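Statholm block set - progress report to the Barrera fund
May 19, 2024
From: Rocío Bautista

Short one this time, sorry, the July order has eaten most of my week. Money first, then blocks, then what I need from you.

Spending. Of the 1,144 released in the first payment, 100 is left. Most went on wood and paint. The paint cost more than I put in the plan because the first red went on chalky and we bought it again from Arkomgate. Receipts are in the shared folder, one missing (sandpaper), will chase.

Blocks. Plain wood cubes, color on one face, the rest left bare apart from the printed marker on the ones that get one. We kept the grain showing on purpose. Teachers at Hukulgate asked for that, they said the fully painted samples felt like plastic to the kids.
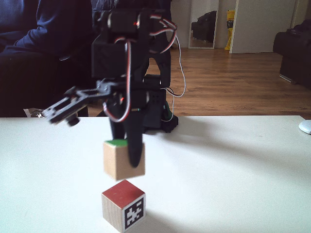
Red is now the muted one. I know the application said "bright primary colors" - green still is bright, red isn't, and I'd like to leave it. The muted red hides scuffs much better and no one at Hukulgate minded. If the fund needs it to match the wording tell me now and not in July please.

Markers. Black and white squares, thick border, blocky pattern inside. Printing is fine. Sticking them on straight is slow, we're using a card jig and it still takes two goes sometimes. Rejects so far: 23, nearly all crooked markers, a few with paint over the edge line. The crooked ones can be peeled and redone so the wood isnt wasted.

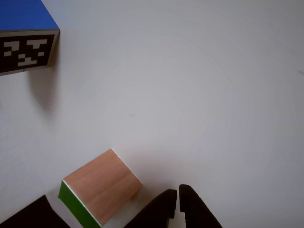 Edges. Sanding is behind. Corners on the first batch were too sharp, we went back over them by hand. Green batch is done, red is half done, blue not started. Want a thin pale line left between the painted face and the bare one, looks tidy and shows straight away if the paint has crept. Takes longer to mask but worth it I think.

Stacking. Tried on the white tables, which is what Hukulgate has in both rooms. Main worry was paint thickness making a face uneven. One coat is ok. Two coats and you get a ridge at the edge, so one coat it is, plus a light rub down after.

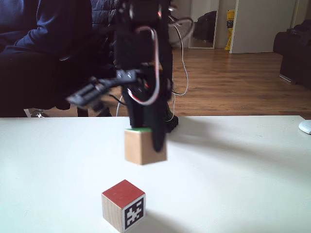 Still open:
Boxes for the sets - quote from Arkomgate expected, none yet
Safety sheet for the paint, have it, need to attatch it
Card insert with the marker patterns, drafted, needs a second reader
Storage at Statholm, we have one shelf and need two

Target is still almost 1,000 blocks for July. Doable if sanding catches up. If it doesn't I'd send the green and red sets first and blue after, Hukulgate is happy with that order.

From you: a yes or no on the red, and the second payment moved up if that's possible. The remaining 100 won't cover the boxes.

Rocío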